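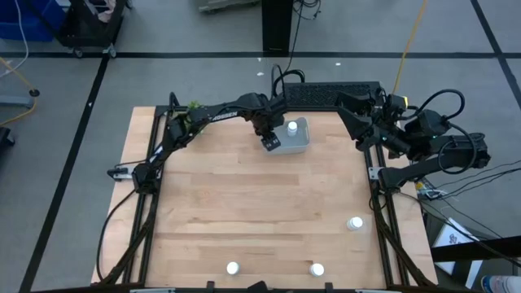 *A butcher-block tabletop in pale, light-brown wood, with a shallow gray bin at the far end.*

**Jovness opens its Clater showroom with a full line of butcher-block tops, and an open house in October**

CLATER, 9/19/25 - Jovness, the family-run maker of solid wood countertops and tabletops, is very happy to share that its new showroom in Clater is open to the public. After years of meeting customers at the mill door in Coltau, often with sawdust on the paperwork, the company finally has a proper front room where people can take their time, run a hand along the wood and ask as many questions as they like.

The showroom fills the ground floor of the old seed store on the main street. Visitors will find 11 finishes on display, from bare sanded wood to a dark hand-rubbed oil, along with a wall of offcuts that anyone is welcome to take home and try next to their own cabinets. We have always felt that a small square of wood on your own kitchen counter, in your own morning light, will tell you more than a catalog page can, and the offcuts are free for that reason.

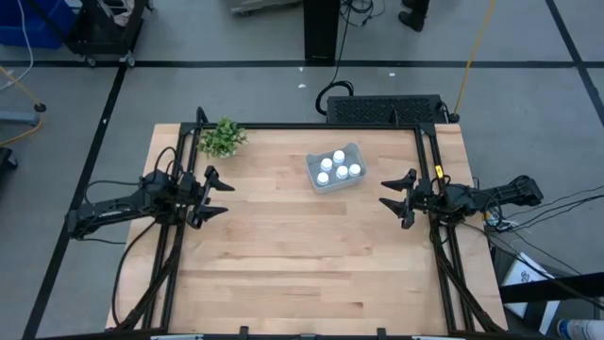
Jovness tops are made by gluing narrow strips of wood side by side, which is the old way of getting a wide, steady surface out of modest boards. Each board is dried, planed and sorted by color before it goes anywhere near the glue. Some customers want the strips to match as closely as we can manage. Others ask for the streaky ones, with honey and tan and a bit of dark brown running through, and we must admit those are the tops that tend to end up in our own homes.

**The Mai line**

The opening also marks the launch of Mai, a new range of ready-made tops for people who would like the look and feel of solid wood without waiting on a custom order. Mai tops come in 7 standard sizes and are kept in stock at Coltau, so most can be picked up or delivered within the week. Prices start at $421. Every one leaves the shop sanded on both faces, with the edges lightly eased and a first coat of oil already on, and there is a care sheet tucked in the wrapping that we hope you will hang on to.

The care itself is simple enough. Wipe the top down with a damp cloth and mild soap, dry it well, and give it a fresh coat of oil when it begins to look thirsty - every couple of months in a busy kitchen, less often for a desk or a hallway table. Small scratches can be sanded out by hand. Deeper burns and stains are another matter, and for those the showroom will now take tops in for resurfacing, including older ones made by other shops, provided the wood is thick enough to stand it.

Custom work carries on just as before. Orders for islands, odd corners, window seats and long dining tables will still be drawn up and built in Coltau, and customers who have dealt with the mill directly can go on doing so.

**Open house**

Neighbors, builders and the plain curious are warmly invited to an open house at the Clater showroom in October. There will be sanding and oiling demonstrations through the afternoon, cider and doughnuts, and a small maple cutting board for each of the first 130 households through the door. Children are welcome, and there is a box of smooth blocks in the corner for them to stack. The date and hours will be posted in the showroom window and at the mill.

Parking is behind the building, by way of the side lane. The front step is a bit high, so anyone using a wheelchair or pushing a stroller may find the rear entrance easier.

**About Jovness**

Jovness makes solid wood countertops, tabletops and cutting boards at its mill in Coltau. The company sells to homeowners, cabinet shops and builders, and now welcomes visitors at its showroom in Clater.

**Press contact:** Jovness front office, Main Street, Clater. Samples of the Mai line are available to home and design writers on request.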